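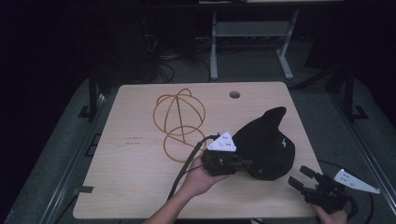

A pointed hat, a wire frame and one small table

I got to the Calska workroom a little before nine, which is early for me on a Saturday, and the first thing I was handed was a hat. No hello, no coffee yet (the coffee came later and was very good), just a black fabric hat with a tall crook in the crown, and the question, "Does that feel like it would stay up?"

It did not. It sagged over sideways the second I let go of it.

"Right," said the woman who runs the place. "So that's my whole job."

She asked me to leave her name out of this, because she has a day job in an office where people don't know she spends her weekends on witch hats, and I kind of love that. She started making and fixing costume hats nine years ago, after a school play ended with a pile of crushed ones and no one willing to throw them out. She took them home in two grocery bags. Then a community theater called, then a dance school, and now Calska is a rented room over a dry cleaner with shelves up to the ceiling.

I wanted to know what makes a pointed hat so hard. It's a cone! She laughed at me for quite a while.

"A cone is easy if it never has to bend," she said. "People want the bend. They want it to flop over at the top like it's been through something, and then they want the bottom half to stay nice and round on somebody's head while they dance. Those are two different hats."

The bottom is where most of her time goes. Soft fabric hats get stored flat, or under a box of wigs, and the lower part goes out of shape. Some come in dented, some come in puffed out like a mushroom. She steams them from the inside, stuffs them with old T-shirts and leaves them alone overnight. She was firm about the leaving alone. I asked if you could speed it up with a hair dryer and she put her cup down.

"You can, and then you'll be calling me."

The other thing on the table that morning was an orange-yellow wire frame, a round, cage-looking thing made of thin bendy tubing, all loops, with one straight piece running up the middle. I assumed it went inside the hat. Wrong again! It's a pumpkin, or it will be. She makes big light ones for the same theater people who want the hats, covers them in thin cloth and hangs them over the stage.

"Everybody thinks it's for the hat," she said. "I did try it once. It looked like the hat had eaten something."

The trick with the frames, she told me, is the middle piece. She bends the loops first and gets them sitting somewhere close to a ball, and only then deals with the upright, which sets how tall or how squashed the pumpkin will be. Tall ones look wrong from the seats. She likes them squat. If a loop hangs lower than the others she mostly lets it be, and I asked whether that drives her nuts.

"Have you ever seen a real pumpkin? They're all lopsided. I spent my first year making perfect ones and they looked like basketballs."

We talked a lot about the table, more than I expected to. It's a light wood one with rounded corners and a little round hole near one edge for a cord, so I guess it was meant to be somebody's desk. She bought it secondhand for 70 dollars from an office supplier called Grastum that was clearing out a floor, and carried it up the stairs with her brother-in-law, who has not forgiven her.

"I had a much bigger one before, and I filled it," she said. "Scissors, thread, three hats, my lunch. I'd lose a needle every day. With this one I can have the thing I'm working on and the thing I'm working on next, and then I'm out of table."

She's picky about the color, too. Most of what comes through is black, and black fabric on a dark surface is miserable to work on. You can't see the edge of the brim, you can't see lint, and you can't see where your chalk line went. On pale wood it all jumps out. She used to lay down a white sheet, but the sheet moved around with the hat every time she turned it.

I tried turning one myself. She has you lay the hat on its side with the point away from you and work along the bottom edge, a bit at a time, lifting it and feeling for lumps. I found a lump right away and was very proud. It was the seam.

The fabric comes from a couple of places. She orders a felt-like one from Femow for the stiffer hats, and for the soft slouchy kind she goes to a shop called Tạ, two bus rides away, where they let her crumple the corner of the bolt in her fist before she buys. That's her test. If it springs back completely, it won't hold a bend. If it stays in a ball, it'll look tired by the second act. She wants something in between, and she says she has walked out with nothing plenty of times.

I figured spring would be a slow season for all of this, and I was wrong about that as well (you may be noticing a theme). April is when the theater places her fall order, and the dance school had its recital too, with 14 hats going out and 14 coming back in a state.

"One came back with a sandwich in it," she said. "Wrapped, at least."

Before I left I asked what she'd tell somebody who owns exactly one witch hat and drags it out every October. She said to quit folding it. Stuff the round part with a towel, let the point fall whichever way it wants to go, and give it a shelf where nothing gets piled on top. If the point has gone limp, a few loose hand stitches on the inside of the bend will pull it back into a curve, and black thread on black cloth forgives just about anything.

"And don't iron it," she added, when I was already on the stairs. "Write that down. People iron them."

Calska takes repairs by appointment, and the list for the fall closes at the end of August.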